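About Us

Asteo Parcel Room
Mixed boxes, small gifts, odds and ends, packed by hand on Sotomayor Street

Who we are

Small packing shop. Two rooms, one long counter, a back door for the vans. We take things people already own, or bought in six different places, and put them together in one box that arrives looking like somebody cared. Birthdays, new babies, thank-yous, a kid off to college. Sometimes just clearing out a shelf and sending it to a sister.

Started in the front half of an old shoe store in Ulley. Fourteen boxes the first month, most of them for people we knew. We moved here when the shelving wouldn't fit any more. Last July we sent out 156, our best month so far, and ran out of tissue twice.

What we do

You bring it in, we sort it, we box it, it goes. Or mail it to us and we do the same. You don't need to know what size box. You don't need to wrap anything first, please don't in fact, we only have to open it again to see what's in there.

Soft things are our favorite. Plush, knits, crochet, baby blankets. They pack well and they hold everything else still. Skin cream, hand lotion, little tubes and tins: fine, caps on tight, and we bag them before they go anywhere near fabric. Card decks and small games, fine. Tools, also fine if they are small. We get more tape measures than you'd think. People put them in with housewarming stuff.

How a box gets made

Everything out on the counter first. All of it, even the tiny things. Labels up if there are labels. We check it against your list and call if something doesn't match.

Then the big box gets opened and the soft stuff goes in. Faces up for anything with a face, house rule, Corinne started it. After that the stiff things, boxed items along the side so they don't slide around. Tubes last, upright if there's room.

Then we close it, give it a gentle shake, and listen. If it rattles it gets opened again. Most of them get opened again.

Ribbon is extra. Notes are free, up to 21 words, handwritten. Longer than that and we'll print it on a card. Tell us the spelling of names, plese, we have got this wrong before and it was a bad phone call.

Boxes

We keep three sizes and use the big one the most. Liners are pale so small things don't get lost in the bottom. If you have your own box and it's sturdy, bring it, we like those. Nice gift boxes with lettering on the lid go in whole, we don't take them out of their packaging unless you ask. Same with anything sealed.

What we don't take

Glass over the size of a jam jar. Candles in summer. Anything alive. Food that needs a fridge. Batteries that come loose, put them in the thing or leave them home.

The Prokar bag

Long story short, customers kept leaving stuff behind. Spare toys, extra ribbon, a deck of cards, whatever didn't fit. We ask first, and if you don't want it back it goes in the Prokar bag by the door, named after the brand of bag it was, which has long since fallen apart. When it's full we make it into boxes for the family shelter two streets over. Eighty-five so far. You can drop things in too, clean and in one peice, no need to buy anything.

Hours and such

Open 9 to 5, later in December. Counter closes for lunch and we mean it. Same-day packing if it's here before 11. Parking behind the building, the bell on the back door works, push hard.

Prices are on the board inside and on the rates page. Packing is charged by the box, postage is whatever the carrier says that morning, we don't add to it.
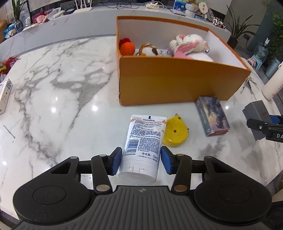
Out on the marble top, orange box open.

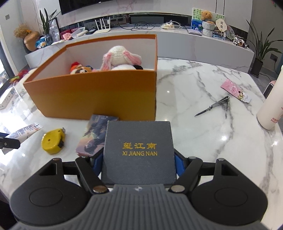
Corinne Whitfield

I run the place and wrote this page in between orders so forgive the state of it. I did gift wrap in a department store for years and hated how fast we had to go. Wanted a counter where you could stop and turn the bunny around so its ears weren't squashed. So that's more or less the business.

If you've got a question about one particular thing, just bring the thing. Easier than email. If it has to be email, say how big it is next to a shoe box and whether it squishes. I answer in the evenings mostly, after the last van.

New shelves going in along the left wall soon, so if it's a mess when you come by, step over it and ring.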